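8 Feb 2019 — kitchen bay, counter and drawers

Spent most of the morning on the Halvorsen counter, which had drifted back into being a place where everybody parks things. I'm keeping the big bamboo board at the back of the work area, and the lighter wooden one stays front left with the round teal plate on it. The plush food lives on that plate for now — watermelon slice, lemon, banana. I like the banana best, the peel opens out properly!

Pasta goes in the clear canister with the white lid, on the toaster oven side. Emilian Bălan wants it moved to a shelf so the colors don't distract, but I think it cheers the place up, so it stays until he brings me a shelf (he's been promising one for 4 weeks). The teal container with the bamboo lid can sit in front of it, that works fine.

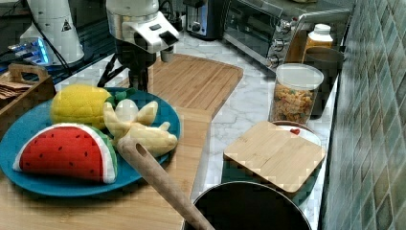 ## Drawer knobs

The dark knobs are the Erasia order, item 3413, and I'm pretty happy with them. Wide flat base, short flared stem, easy to get hold of from behind. They look good against the light wood too — much nicer than the Zondis bar pulls we had in the first mockup, which caught my sleeve more than seven times in one afternoon (yes, I kept a tally on the whiteboard).

Still to do: go over all the knob screws with a hand driver, no power tools on the drawer fronts please. Spares are in bin 284, and if you take the last one write it on the Woris order sheet.
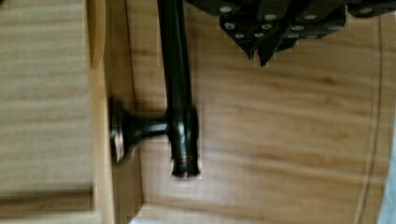
*Dark knob on the light wooden drawer front, gripper finger at the stem.*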